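# Chapter 8: Holding Small Goods at the Worktop

Storage is usually taught by the room: the pantry, the closet, the stockroom. Most handling takes place on a much smaller area, the stretch of table or counter where goods are set down, sorted and put away. This chapter treats that area as a storage space in its own right. It covers two kinds of holder, the tray and the rack, and the open surface that both of them stand on.
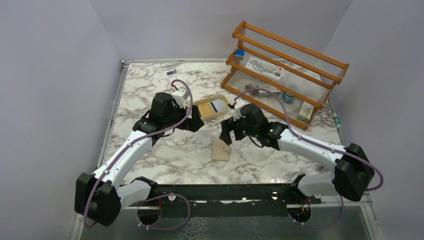

*Reading time: 30 minutes, exercises not included*

## 8.1 Terms

A **worktop** is any level surface on which goods are handled while standing or seated. The part of it not covered by a holder is the **clear area**. A **tray** is a shallow holder with a continuous raised rim, loaded from above. A **rack** is a raised or open-sided holder in which goods rest on a shelf and are held at the front by a rail.

The distinction matters when goods are moved. A tray is carried with its contents. A rack normally stays in place, and its contents are added or taken one at a time. Khosravi and Pacheco use "carrier" and "station" for the same pair; this book keeps the everyday words.

## 8.2 The surface

Stone and stone-patterned tops are common in kitchens and workrooms. Two properties concern us. The first is friction: a polished top lets a light tray slide when it is loaded from one side. The second is contrast. On a plain top, a small loose item is found at once. On a veined top, thin or dark items may be taken for part of the pattern, and so may stains. Inspection of a patterned top should be done by wiping it in straight, overlapping passes, with all loose items removed first.
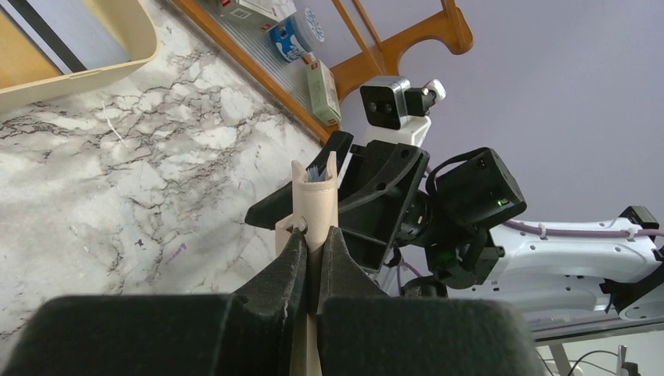 Placement of the rack follows from reach. A rack set along an edge of the worktop leaves the clear area in one piece, and the user does not reach over it to get at other goods. A rack set in the middle divides the clear area in two. Neither part may then be large enough for a tray.

Shelf finish is the next consideration. Fine grooves reduce the contact between shelf and package. Cartons tolerate this well. Soft packets sag into wide gaps but lie flat on narrow ones. Cylindrical jars are the difficult case: stored on their sides, they can roll unless a rail, a side bracket or a neighboring package holds them. The rule adopted in this chapter is that a jar on its side must have a support at two points of its curve in addition to the shelf.

## 8.3 Labels

A package is stored correctly only if it can be identified without being lifted. Cartons should show a printed face toward the user. Jars carry their label around the curve, so the name may face the shelf even when the jar is well supported. Small items placed between larger ones are easily hidden. They belong at the front or in a tray of their own.

Section 8.4 applies these rules to a mixed load. Readers who need the friction tables will find them on page 266.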